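Mallora autumn talks: "The Clear Table and Other Promises"
Speaker notes, Alfredo Samonte
2019-09-11

Slides are at the end of each section. Slow down in the bit on sponges, I rushed it in March.

Opening. Say good evening, say thank you for the soup. Ask who has read a tidying book. Wait. Ask who still knows where it is. Don't do the joke about the loft, it went badly in Flidason and I don't think it was the acoustics.

Then straight in. I have been asked to speak in favour of the clear table and I am not going to, or not entirely. I have read 32 books and pamphlets on household order and I would like those evenings back. Most of them start in the same place, which is the table. Clear your table and the rest of the house will follow. I have cleared mine many times. The rest of the house stayed where it was.

Section one, the flat surface rule. The rule as Quaye gives it in his pamphlet: any flat surface at waist height will fill up until something falls off. I used to quote this as if it were physics. I now think it's a fairly good description of a hall shelf and a poor one of a table. A hall shelf is where you put things down on your way somewhere else. A table gets used. People pull chairs up to it and want the space, so they push things back or to the side, and then they stop, because they've got enough room to do what they came to do.

Pause here for anyone with a hall shelf.

What I want the room to take away is that the amount of stuff on a table matters much less than the books say. What matters is whether you can get on with your dinner or your letter or whatever it is. The before-and-after photographs in the books are no help with this. The after is always a bowl of lemons. Who is eating all these lemons?

Section two, zones. This is where I get less patient. The Pellier method, for those who have been spared it, says you should divide every surface into zones and mark them. Tape is recommended. You put tape down, what belongs inside the tape goes inside, and everything else goes "home". I tried it on my own kitchen table. I used masking tape and lived with it for 7 weeks, and I can report that I had a table with tape on it. My sister put her handbag in the zone for post. The post went on the bread bin, where it had always gone.

I will be fair to it, as people have written to me. Tape does show you how much room you've got. If you are the sort of person who spreads out, a line is a kind of reminder. Children like it for a few days. I'd also accept it on a workbench or anywhere several people take turns. What I don't accept is that the tape does the tidying. Something still has to pick the thing up and take it somewhere, and the method is very quiet about where.

Next slide. Leave it up and give people time to look before speaking. 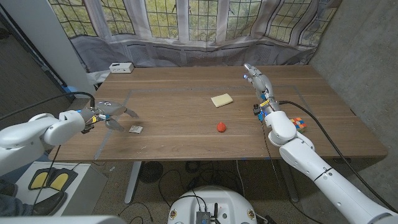 Slide 2. Walnut-grain top, taped rectangle in grey. A sponge, a Rubik's cube and a few other bits.

Say: hands up who thinks this is an untidy table. Then: hands up who thinks it's tidy. I expect a split. If everybody votes the same way, skip to the sponge.

The points I want out of this one. First, it is a nice table and I would be pleased to own the top of it. That warm brown is easy to live with, and the tape is plain enough against it that you can follow the lines. Second, by the strict reading of the method we should now be able to say what the zone is for. I can't. I have tried to come up with one job that wants a pale yellow sponge and a small reddish thing like a toy tomato, or a ball if you prefer, and I haven't managed it. Someone in the audience will say "cleaning up after children" and they may be right, let them have it.

Third, the little white box at the back left corner. Every table has one of these, pushed as far back as it will go. Ask the room what theirs is. In my house it is the thing for the telephone. The books tell you to find it a home and I would argue it has got one. It is in the corner of the table. Leave it alone.

Now the sponge. Slow down.

A sponge is the best test I know of any system. It is cheap and light, and it is used all over the house, so it turns up all over the house. The books say it lives at the sink. Fine. But if you wipe the table with it, then for that minute it lives on the table, and a photograph taken then will tell you the household has failed. I am suspicious of any method that can be beaten by a sponge. My own rule is much duller. When I leave the room I take one thing with me that belongs in the direction I'm going. I have kept this up for 2 years, with lapses, and I don't sell a booklet.

The cube. Somebody is bound to ask, so: puzzles and toys are where I give way to the tidy people a bit. They need a box or a drawer. A cube will sit on a table for months, because every person who passes gives it a turn and puts it back down. Nobody in my house has ever finished ours. It went in the sideboard and I don't believe it has been missed.

If time is short, cut from here to "Closing".

Curtains. A short grumble. The same books that want a clear table want a bare window, "to let the light work". Look at the slide again, with the long sheer curtain in white and grey across the lower part of the window, and the leaded panes above, and green outside. I think that's a pleasant arrangement and I wouldn't touch it. A sheer lets you have a table by a window without feeling watched over your toast. The books will tell you it gathers dust. So do books.

Someone at Flidason told me afterwards that leaded windows need nothing in front of them at all. She may have been thinking of a church.

Closing. Ask them to try 2 things at home. Pick the table you use most and leave it exactly as it is until the weekend, but write down each time something on it got in your way. Then deal with the things on the list and ignore the rest. I suspect the list will be short. If it's long, come and tell me, I'd like to know, and I'll say so at the next one.

Questions. Likely ones: what about paperwork (separate talk, worse), what about husbands (no), do I recommend any of the books (the Quaye, for the drawings). Remember to give the clicker back and collect the tin from the side table.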